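Blanket drive at Lisden hall needs more folders (and a bigger cupboard)

I went down to the Lisden hall meaning to drop off one carrier bag and be home for lunch. I got home at half past four, with fluff all over my coat and very firm opinions about how to fold a knitted throw.

If you missed the notice in the post office window, the Osusine Warm Things collection has been running through April. The idea is simple enough: you bring in the blankets, throws and big woollies you're not using, they get sorted and folded, and then they go out to families in Lisden and over at Vilham before next winter. Last year it was a couple of tables by the stage and a tea urn. This year, 600 pieces had come in by the time I turned up, and the stage has more or less disappeared behind them!

Brodie Costigan, who started the whole thing off in his own front room, put me on knits straight away. I'd hoped for fleeces (fleeces are easy, you could fold a fleece in your sleep) but the knits were piling up and there was no arguing with him.

"People think you just fold it in half and in half again," he told me, taking my first attempt off me and shaking it out. "Then it slides off the shelf and you're doing it all over again by teatime."

His way is to lay the throw out flat, bring the long sides into the middle, and then roll it from one end without pulling. Anything with a rib in it will stretch if you tug at it, so you gather it up gently and let the thick bits settle where they like. My first few looked like badly made Swiss rolls. I did get better, though it took me most of an hour and Brodie still redid two of them when he thought I'd gone for a biscuit.

The colours are lovely this year, I must say. Plenty of creams and oatmeals, a good few mustards, and one enormous purple crochet thing that three of us wanted to take home. The pale ones do need checking over by the window before they're bagged, as marks hide in the folds and you don't spot them under the hall lights. Anything that needs a wash goes in the blue sacks by the kitchen door. Please don't put clean things in there, we had to fish out a whole batch. 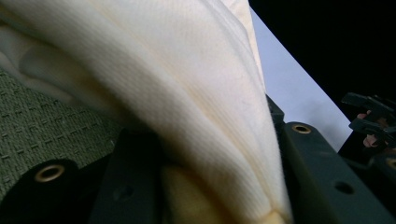 A cream knit being gathered up, with dark green woven material beside it.

The first 141 bundles have already gone over to Vilham in the back of the Suvarna bakery van, which smelled so strongly of cardamom buns that I should think half of Vilham will be sleeping under them. Another 90 are tied and labelled for the next run. The rest still need sorting, so if you've got a free hour and don't mind the fluff, come along any morning from ten. Use the side door, as the front one is sticking again.

Brodie says they've got enough single blankets for now but could really do with doubles, cot sizes and anything in a proper thick wool. Duvets and pillows can't be taken, I'm afraid, there just isn't the room. String is wanted too, the soft sort, and a stepladder if anyone can lend one for a week or two.

I'm back on knits tomorrow. I did ask about fleeces.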